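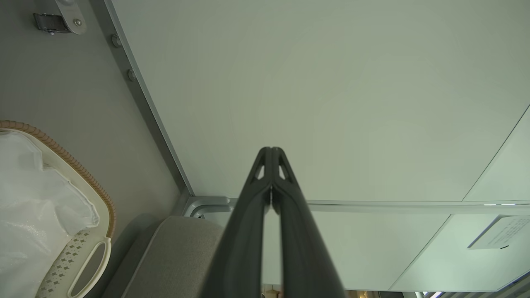

Why does a computer need updates?

An update repairs small mistakes in a program, so that bad software cannot use them to come in.

A program is a very long text of instructions, written by people. People make mistakes, also when they are careful. Some mistakes only make a button look strange. Other mistakes are like a window which does not close well. A person with bad plans can find this window and send a virus through it.

What is a computer virus?

It is a small program that makes copies of itself. It is not alive and it cannot make you sick. But it can delete your drawings, or make the computer very slow, or read things which are private.

What does the update do?

The people who made the program look for the open window and write new instructions to close it. Then they send these instructions to all the computers that have the program. One update can close 7 windows or 200, and you will not notice most of them.

Yen-ting, who is in our reading group, asked: "Can I click Later?" You can, if you are in the middle of your homework. But do not click Later every day. Save your work, tell an adult, and let the computer restart.

Be careful with false updates!

Sometimes a web page shows a big message: "Your computer is in danger, update now!" Do not click on it. Real updates come from the settings of your computer or from the program itself. Close the page and show it to a parent or teacher if it comes back.

Words to learn
Update: new instructions for a program
Restart: to turn the computer off and on again
Virus: a harmful program that copies itself

Text: Duyên Khổng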